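Sonix bench rules: frequently asked questions

Do I have to reset the simulated table before every run?
Yes. Malis will let you start without a reset. It will also let you report the result, and then we'll all have a meeting.

How many attempts count as a test?
83 per task, all logged, including the embarrassing ones. Stopping early on a good streak is called gambling.

Can I move one object, just to see?
Of course. Save it as a new layout and give it a name. "final2" is taken, as is "final2_really".

What is the speed limit?
600 mm a second in free space, and the same in simulation. Yes, we know the mug can't feel it. The code you write there ends up on the real arm at Prikport.

Which layout should new starters use?
Gidey, the mixed household one. Learn it before asking for anything harder.

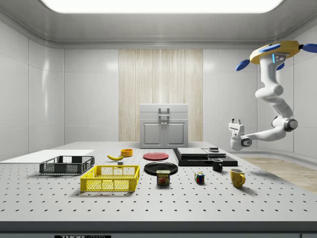 Gidey layout in simulation: crates, plates, mugs and a tin of Spam.

Who can change these rules?
Anyone, in writing. Requests are read on Monday and most are turned down by lunch.

How long are logs kept?
7 years. Please name them as if somebody might look.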